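Barış Coşkun has been packing and sorting other people's small belongings for 15 years, first in a lost property office and now at Jeston, where he runs the returns desk. We met in March, a little after two in the afternoon, when the day's post had already been dealt with.

He is mostly concerned with toiletries and cosmetics. "Clothes are easy," he says. "You fold a jumper and it stays folded. Nail polish is glass with liquid in it, and the cap is heavier than you expect. Put two bottles in a bag together and they find each other."

His method begins with a plain cloth over the table. He likes white, as a drip shows up straight away and a small cap doesn't get lost against it. The cloth is never ironed. Bottles go to one side, standing up, with a gap between them, and the bag goes to the other.

"People want to start filling the bag," he says. "I ask them to leave it alone until everything is out where they can see it."

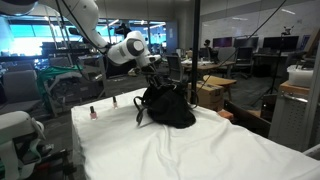 The bags themselves he has opinions about. Soft black fabric is his usual choice, with a gathered top and a strap long enough to hang on a hook. Stiff cases look smarter in a shop, but they waste space in a suitcase and the corners split. He once ordered a batch from Inskip and sent half of them back.

Ľudovít Šimek, who shares the desk with him, disagrees about the gathered top. "It's slow," he told me. "With a zip you can see whether it's shut. I've picked one of those up by the strap and had a lipstick go down my sleeve."

Coşkun grants him that. His answer is to wrap each bottle in a square of kitchen paper and put it in last, cap upwards – never on its side, even for a short trip. Pale colours get the same treatment as dark ones. "A clear polish ruins a shirt just as well as a pink one," he says.

Last year the desk handled 1,847 parcels, and 706 of them had some sort of bottle inside. He keeps the list in a notebook and writes down every leak. Most were loose caps. He now tightens each one by hand, waits a minute and tries it again before he reaches for the paper.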